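Metal shelving in a utility room: fixing and care

Last revised January 17, 2024

**Levelling.** Set the unit in place before loading it. Put a spirit level across the posts, then along them, and adjust the feet until both readings agree. On a sloping floor, start from the highest corner.

**Loading.** Heavy items go at the bottom. A 5 litre can of paint weighs more than most people expect – keep cans below waist height. Wire shelves let air through but mark soft packets, so lay a piece of stiff card under flour or rice.

**Rust.** Rub small spots with fine wire wool, wipe with white spirit and leave to dry. Apply 2 thin coats of metal paint, sanding lightly between them.

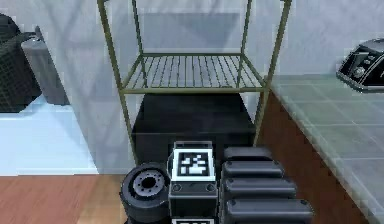 Leave 40 mm between the back of the unit and any outside wall. Damp collects in a tighter gap, mostly from December onwards.

**Cleaning.** Brush along the rods, then wipe with warm water and a drop of washing-up liquid. Dry the joints with a cloth. Check the fixings once a year and tighten by hand only.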